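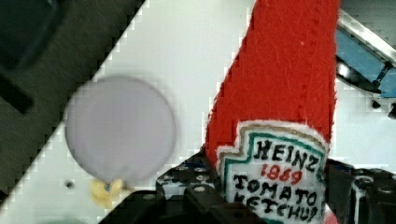 Publié le 05/03/2025, par l'équipe de Brollavora

Brollavora, c'est une table de quartier, ouverte midi et soir, où l'on mange des plats qui changent au gré des arrivages (et de l'humeur de la cuisine, il faut bien l'avouer !). Nous avons commencé dans l'arrière-salle du café Escobedo, avec 2 plaques de cuisson, une carte écrite à la main et une envie folle de faire goûter nos bouillons à tout le monde. Les premiers soirs, les assiettes passaient par la fenêtre de la cour parce que le couloir était trop étroit.

Depuis, nous avons trouvé notre adresse à nous, rue Jurholm, dans une ancienne mercerie dont nous avons gardé le comptoir et les tiroirs à boutons. La salle compte 33 couverts, plus six places au bar, nos préférées, face aux fourneaux. On y entend tout, on y sent tout, et on repart souvent avec une recette griffonnée au dos de l'addition.

Notre cuisine part des légumes. Les poireaux grillés au beurre noisette sont là depuis le début et nous n'osons plus les retirer, le reste bouge chaque semaine : gnocchis de courge, maquereau au vinaigre de cidre, épaule d'agneau confite pour deux ou trois... Le pain vient du fournil Hamar, à deux rues, et il arrive encore tiède juste avant le service du midi.
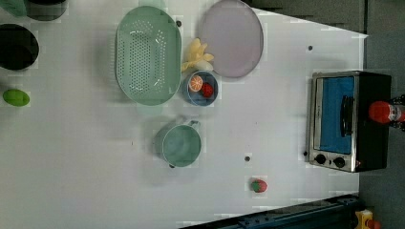
Côté cave, nous travaillons surtout avec de petits domaines que nous allons voir nous-mêmes en août, pendant la fermeture annuelle. C'est notre façon de prendre des vacances ! Il y a toujours un blanc, un rouge et un cidre au verre, et un sirop maison pour les petits comme pour les grands.

L'an dernier, nos soirées soupe ont servi 700 bols sur l'hiver, et nous sommes ravis de les reprendre. On s'assoit où il y a de la place, on parle avec ses voisins et on se ressert. Pour le reste de la semaine, mieux vaut réserver, mais les places au bar restent libres pour ceux qui passent à l'improviste.

À lire aussi
La carte du moment
Nos soirées soupe : mode d'emploi
Une matinée au fournil Hamar
Privatiser la salle
Nous rejoindre en cuisine ou en salle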